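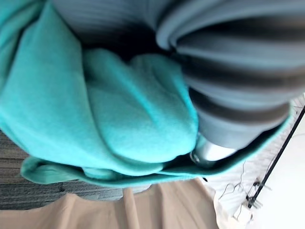

I signed up for the moonlight paddle at Reltden because my sister dared me, and because it was the last one before they pulled the boats for the season. I'm not a boat person. I get queasy on a porch swing! But she'd already paid the $87 for both of us, so on Saturday I was going through my stuff trying to figure out what a person wears on a lake at night. I went with fleece, that same bright teal kind, all bunched up in soft lumps, and I figured if I went in the water at least they'd spot me.

The sign at Papadakis Boat Rental said to be on the dock at 7, so of course we pulled in at ten after (my sister had to stop for gum). Everyone else was already in life jackets and looking very outdoorsy. The guide was maybe nineteen and had the kind of voice you hear on an airport tram. She handed me a paddle and told me I'd be in the green Torex, the one with the duct tape on the nose.

"What's the tape for?" I said.

"Looks," she said, and walked off.

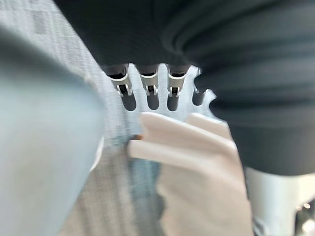

So I got in. I won't describe getting in. My sister slid into hers like she was sitting down to dinner and paddled off backward, just to show me she could, and I sat there hanging on to the dock until the guide peeled my hand loose, pretty gently I thought.

Home | Stories | Weekend | Outdoors | Archive | Contact

Then it was okay for a while. It was more than okay. The sun was gone but the sky hadn't gotten the message, and the whole lake was this peachy color, and the only noise was paddles and somebody's dog way over on the Skilline side. I kept thinking about being ten, and how the last week before school had a smell to it, like pencils and cut grass. I hadn't smelled that in years and there it was, out in the middle of the water.
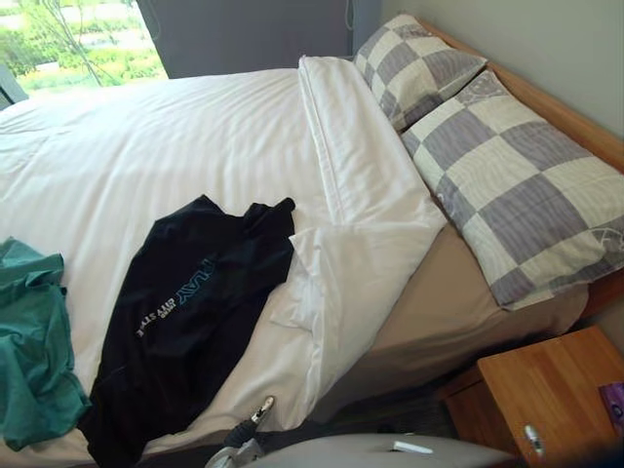

White duvet, checkered pillowcases.

My sister came up next to me and grabbed the side of my boat so we'd drift together. We used to do that with inner tubes. We hadn't talked much since spring, not really talked, just texts about Mom's insurance and whose turn it was to call the roofer.

"I'm moving," she said. "In January."

I asked how far and she said 214 miles, she'd looked it up. I said that wasn't so bad. She said no, it wasn't so bad. The moon came up over the pump house, kind of orange, and everybody oohed, and I was glad for the noise.

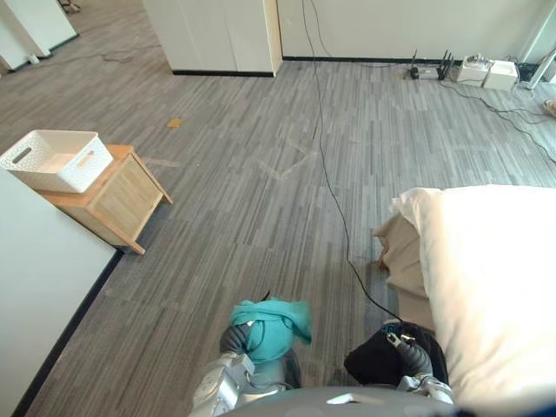 Will they run the moonlight paddle again next summer?

The guide said they would, as long as the dock held up, and that we should call in May if we wanted two boats together.

I told her we wanted two boats together. My sister said she wanted the one with the tape.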